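Unit 4: Planning a Life Celebration
Course handout, Trundine Certificate in Funeral and Memorial Arranging

Welcome back, everyone! Last unit was heavy on forms and permits, so I hope you'll enjoy this one as much as I enjoy teaching it. We're moving on to the gathering itself: the hour or two when people come together to remember somebody. It's my favorite part of the work, and by the end of the unit you should be able to sit down with a family and come away with a plan they feel good about.

Please read the whole handout before the workshop. The practice interview at the end works much better if you've gone through it once on your own.

1. What we mean by a life celebration

Families use the words loosely, and that's fine. For this course we'll separate three kinds of gathering:

Funeral service. The body is present, usually in a casket. It tends to take place within days of the death and often follows a religious order of service.

Memorial service. The body isn't present, although an urn may be. It can happen weeks or months later.

Life celebration. Usually a memorial by the definition above, but built around stories, music, food and things the person loved. There may be no clergy at all, or there may be a short prayer in the middle of a potluck (I've been to several of those and they were wonderful).

Plenty of gatherings borrow from all three. When a family tells you they want "just something small," ask what they picture before you reach for a label.

2. The first conversation

Set aside at least 40 minutes and don't fill them with talking! Your job early on is to listen. Open questions work best:

What did a good day look like for her?
Who would he have wanted in the room?
Was there a song that was always on in the car?
Is there anything you've seen at other services that you'd like to avoid?

That last question is gold. People who can't say what they want can nearly always say what they don't want, and you can plan a surprising amount from there.

Write down the exact words people use. If a daughter says her father was "a porch person," put "a porch person" in your notes. It may end up in the program, or as the theme of the whole afternoon.

Keep a separate page for disagreements. Siblings may want different things, and you don't have to settle it at the first meeting. Note both wishes, read them back in a neutral way, and tell the family when you'll need a decision.

3. Building the order of events

Our practice case for this unit is the Wanditura family file, which you'll find in your course folder. They expect 42 guests, the gathering is in March, and they've booked a community room from 2 p.m. Here is the outline we'll work from:

Arrival and music, 15 minutes
Welcome, 5 minutes
First reading or song, 5 minutes
Main tribute, 10 minutes
Shared stories, 20 minutes
Closing words, 5 minutes
Food and visiting, as long as the room allows

Look at how much space the shared stories get. New arrangers often cut this section short out of worry that no hands will go up. Ask two or three people ahead of time if they'd be willing to start, and the rest usually follow - sometimes so many follow that you need a kind way to close. Practice a sentence for that. Mine is, "Let's hear one more now, and carry the others over to the table."

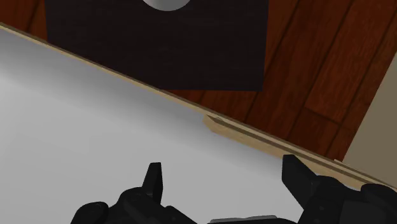

4. Music, readings and the person at the microphone

Ask for music early. Families enjoy this part, and it gives a shy teenager or a quiet brother-in-law something useful to do. Get each song's title, performer and preferred version in writing. There can be a big difference between a studio track and a live one that runs 11 minutes!

Readings don't have to be poems. A recipe card, a letter home, a page from a fishing log: all of these can be read aloud beautifully. Read the piece out loud yourself with a timer, at a slow pace, and add a little for pauses.

Every speaker should have a backup reader holding a printed copy. Grief can stop a person mid-sentence, and a friend who steps up and finishes the page is a real comfort. Print in large type, on one side only, with page numbers.

5. Keepsakes and printed pieces

We'll cover design in Unit 5, so this is only about quantities and timing. Order for the guest count plus a few extra for relatives who couldn't travel. In the Wanditura case, ask yourself how many households the 42 guests represent, and whether each household or each person should receive one. The answer changes the budget quite a bit.

Names and dates must be checked by two family members, separately, and signed off before anything goes to print. Nicknames too. Please don't skip this, even when time is short.

6. For the workshop

Read pages 11 to 19 of the Arai workbook.
Draft your own order of events for the Wanditura file.
Bring one reading you love, printed in large type.
With a partner from the Drerance group, plan who will play the family member first in the practice interview.

Tissues and coffee are provided. Bring your questions - I love questions!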